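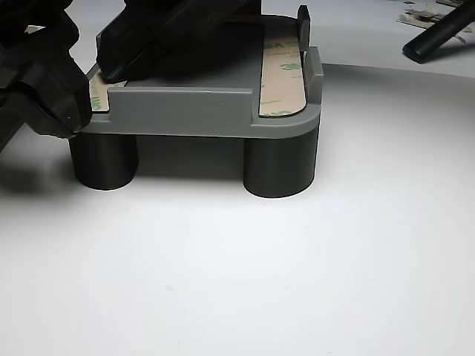 Gripper at the printed tray, with both adhesive strips still under their liners. Photo: Siltow

Siltow and MacBrayne publish method for handling tape-backed parts

Siltow, the assembly research group based at Braris, has released a method for teaching a robot arm to handle light printed parts that carry adhesive tape. The work was carried out with the fittings maker MacBrayne and is published under the project name Halance.

Tape-backed parts are awkward to automate. The part is light, so a small error in finger position can tip it or push it along the bench. The tape has to stay covered until the part is ready to be fixed, and a finger that drags across a liner can lift its edge. Most existing cells avoid the problem with a dedicated nest for each part, which must be remade when the part changes.
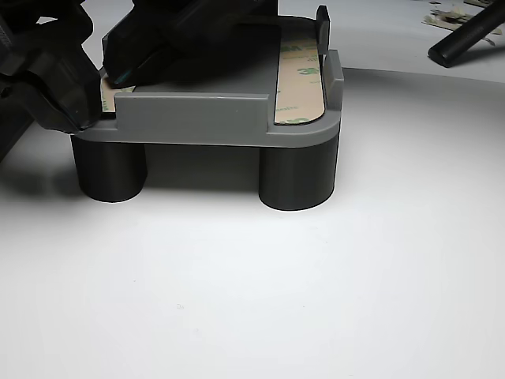
The Halance method uses no nest. An operator guides the arm through the task by hand, and the recording is split at each change of contact between finger and part. Each segment is then learned separately, with its own limit on sideways force. Where the measured force passes the limit, the arm backs off along the path it came in on and tries again from a slightly different angle.

"The splitting is where the gain came from," said Heledd Price, who led the work at Siltow. "We had been training on whole recordings, and the moment of contact was a very small share of the data. The model learned to travel well and to touch badly."

The team trained on 22 recordings per part. Seven part designs were used, two of them held back from training and seen by the arm only in the final tests. On the held-back designs the arm still needed more repeat attempts than on the others – chiefly where a raised lip or side wall left little room for the finger next to the tape. 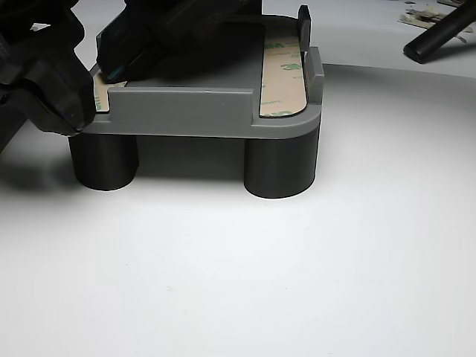 That limit is set out in full in the report, together with the force settings for each segment. The method has been tested on rigid parts only. Removing the liners was outside the scope of the study and remains a manual step.

"Our designs change often, and a new nest each time is slow," said Cameron Lennox, production engineer at MacBrayne. "We wanted to know how few recordings we could get away with."

The report, by Heledd Price, Halima Usman and Hamish Dalgleish, is available from Siltow on request. The recordings will follow in May.

Press contact: Jade McKinnon, Siltow, Braris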